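Ticket 124 – Utility room circuit trips in the evening
Site: Rebelo
Opened by: Blair Kinnear
Assigned to: Eduard Charvát
Status: open, monitoring

Reported: the breaker for the utility room drops out two or three evenings a week. Lights stay on. It resets first time and holds until the next day.

2019-09-13, Eduard: Checked the board. The breaker is the original one from the Drumudel refit in June. Terminals were tight, no marks or smell. Insulation test passed on all 4 sockets.

Blair: It went again last night at 86 minutes into a hot wash. The water heater was on as well.

Eduard: Please run the washer with the heater off for the next few evenings and write down the time of any trip. The heater timer should be set to come on 60 minutes later than it does now – the setting is on the second page of the Gradari menu.

Attachments from the laundry area, three files: 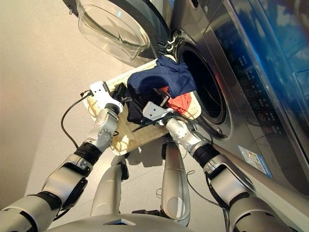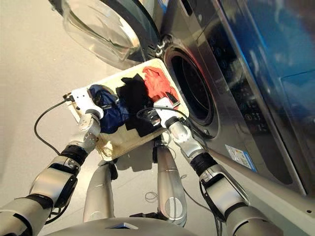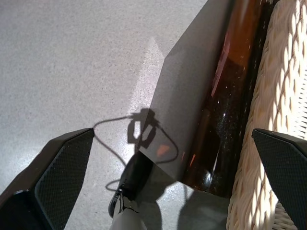
Blair: Timer changed. No trips so far, but the heater has not been back on with a hot wash yet.

Eduard: Fine. I have a spare breaker on order from Umisel and will fit it when it arrives, whatever the result. Leaving this open until then.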